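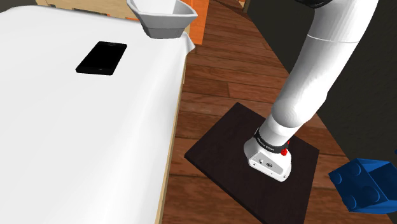
Rendering of a white robotic arm at a square, dark brown board.

Haberkorn Funeral Home to Open Second Chapel in Gilby

GILBY - Haberkorn Funeral Home will open a second chapel in Gilby in January. The new chapel seats up to 200 people and has a family room, a kitchen and a paved parking lot with level access to the front door.

Families in Gilby now travel to the Onitum chapel for visitations and services. The Onitum location will stay open with the same hours and the same phone number. Arrangements made at one chapel can be used at the other at no added charge, and existing prepaid plans will be honored at both.

Evening visitations in Gilby will run until 7 p.m. Morning services may be scheduled from 10 a.m. Burial and cremation services will be available, along with help in writing and placing death notices.

The firm will also begin a monthly grief support group at the Gilby chapel in February. Meetings are free and open to anyone, whether or not Haberkorn handled the arrangements. Each series lasts six sessions. Sign-up sheets will be available at both chapels and at the Fekine Library.

An open house for the public will be announced before the chapel opens.

Contact: Haberkorn Funeral Home, Onitum office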